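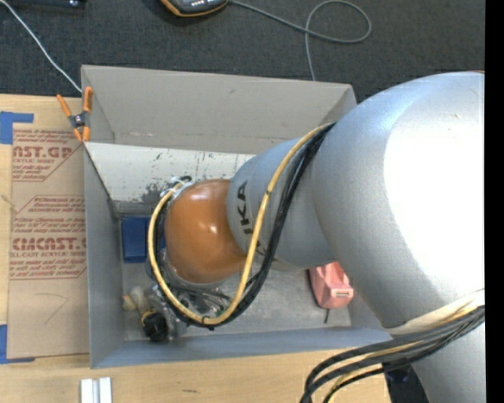

What can go into the open gray bins at the Gesley sorting room?
Clean household goods that fit below the rim, such as kitchen tools, toys, small lamps, books and folded textiles. Anything larger goes to the side counter, and glass goes in the divided trays.

Open bins replace cardboard at Gesley sorting room

The Wukham reuse store has stopped using cardboard boxes in its sorting room on Gesley Street and moved all incoming household goods to open plastic bins. The change took effect in August and covers everything that comes through the donation door except furniture, large appliances and framed pictures.

The store bought 1,428 bins from Kofler, a supplier that also handles the shelving in the back hall. They come in one color, gray, and in two depths. The shallow ones are for small items and the deep ones are for textiles and toys. Both have the same footprint, so they sit on the same shelves and the same carts.

Zyanya Galindo, who manages the sorting room, said cardboard had become the slowest part of the job. Boxes came in from donors in every size, and staff spent a good part of each morning moving things from one box to another so they could be stacked.

"We were packing everything twice," Galindo said. "Somebody brings in a box that held a microwave, and it's got forks in the bottom, and a blanket, and a clock. It doesn't fit on the shelf. So you take it all out and you look for a box that does. Then that one has a wet corner."

Donors can still bring their things in whatever they like. Goods are tipped or lifted out into a bin at the door and the box is handed straight back, along with any bags. The store will keep a few sturdy cartons for customers who need something to carry purchases home in, but it no longer has a cardboard pile, and the corner where the pile used to be now holds the cart for outgoing books.

How the sorting works now

A bin goes from the door to one of the wooden tables, where a sorter works through it. Items that can be sold as they are go into a second bin marked for the shop floor. Items that need a wash, a plug check or a missing part go into a third. What is left in the first bin at the end is either recycled or thrown out.

Under the old system, a box could be half sorted and then put back under the table when a shift ended. Galindo said that caused more trouble than anything else, particularly with sets. Saucers ended up in one box and their cups in another, and jigsaw puzzles were opened by one person and priced by the next without anybody checking the pieces. A bin now has to be finished before a sorter takes a break. If it can't be finished, a yellow card is clipped to the rim with a note saying where the sorter stopped.

The bins do not have lids. The store looked at a version with a folding lid and decided against it, partly on cost and partly on the grounds that closed bins tend to get forgotten. Dust is a concern on the upper shelves, and bins that will stay there for more than a few days get a cotton cloth over the top. The cloths are cut from donated bed sheets that were too worn to sell.

Each bin carries a paper tag in a plastic sleeve at one end. The tag gives the type of goods and the week they came in. The week matters most for seasonal goods. Winter coats and holiday decorations come in all year, and the store used to lose track of what it had until someone went looking in November. The tag is filled out in pencil so that it can be erased and used again.

Weight limits

The store has set a limit of 15 kilograms for a full bin. Books reach that well before the bin is full, and sorters have been asked to fill shallow bins only to the line on the tag sleeve when they are packing hardcovers. Deep bins are not to be used for books at all.

That rule has been the hardest one to get across, Galindo said. A deep bin looks as if it was made for books, and it is easy to keep adding to it while it sits on the table. The problem shows up when it has to be lifted onto a cart.

"You don't feel it until you pick it up," she said. "I've put a sign on the wall, and I've put a sign on the book shelf, and I still found one packed with encyclopedias."

Pots and pans have a similar rule. Cast iron is packed on its own in a shallow bin with newspaper between the pieces. Lighter cookware can be nested in a deep bin, lids standing on edge along one side.

Washing the bins

Bins are wiped out with a damp cloth after each load. Once a month they are washed properly in the yard, weather allowing, and stood on end against the fence to drain. The sloping sides help with this, and they also let the bins nest inside each other when they are not in use. A nested stack takes up far less floor than flattened cardboard did, according to the store, and it can be moved in one trip.

Scuffs and scratches are expected and are not a reason to take a bin out of service. A bin is pulled if it has a crack, a broken rim or a smell that washing does not remove. Paint is the usual cause of the last one. The store does not take paint, but partly used cans still turn up at the bottom of donated boxes, and sometimes the lid has not been pressed down all the way. Cracked bins go back to Kofler for recycling.

Tables and floor

The wooden sorting tables were kept. The store had priced steel tables when it ordered the bins, and sorters asked it not to buy them. Wood is quieter when metal goods are put down on it, and a dropped plate has a better chance. The tops have been sanded and oiled, and the table nearest the door has been raised slightly so that a bin can slide across from the receiving cart without being lifted.

Tape is no longer allowed on the tables. Years of packing tape had left a sticky strip along the edges, and getting it off took most of the sanding time. Labels are now written at a small desk by the window, where the tag sleeves, pencils and yellow cards are kept in a drawer unit that came in as a donation and was never priced.

What it means for donors

Drop-off hours have not changed. The donation door still opens at 9 a.m. and closes at 4 p.m. Donors are asked to do a few things that will speed up the handover:

Put glass and china together and tell the person at the door that it is there. It will go into a divided tray and not into a bin.

Keep sets in one bag, with the bag tied. This applies to cutlery, puzzles, board games and curtain hooks.

Tape the cord to the back of small appliances, or wind it and hold it with a rubber band.

Leave out anything wet. Damp textiles cannot be accepted, even if they are clean.

The store will also lend bins to households that are clearing out a whole home. Up to two deep bins can be borrowed at a time against a deposit, and they can be swapped for another pair when they are brought back full. Anyone who wants to do this should ask at the counter in the shop and not at the donation door, as the deposits are handled through the register. Borrowed bins have a red tag.

The lending offer has had steady use so far, mostly from people moving to smaller places. Galindo said goods that come back in the store's own bins tend to be better packed than goods in boxes. People can see everything from above, she said, and they put the heavy things in first.

Grilten may follow

The smaller store in Grilten, which sends its surplus to Wukham by van, is still using cardboard. Its sorting room is narrow, with shelves built to fit banana boxes, and the new bins are a little too long for them. Staff there have been given a set of shallow bins to try on the floor beneath the lowest shelf, and a decision on new shelving is expected after the winter stock has been put out.

For now, boxes arriving from Grilten are emptied at the Gesley Street door like any others and go back in the van on the return trip. The van's rack was altered over the summer to hold bins as well — two wooden rails were screwed down along each side — so no further work will be needed on it if Grilten makes the switch.

The Wukham shop floor is not affected. Goods are still put out on open shelving by type, and the bargain table is still by the front window. Some customers have asked to buy the gray bins. They are not for sale, but the store does get mixed plastic storage boxes as donations, and those are kept with the kitchen goods at the back.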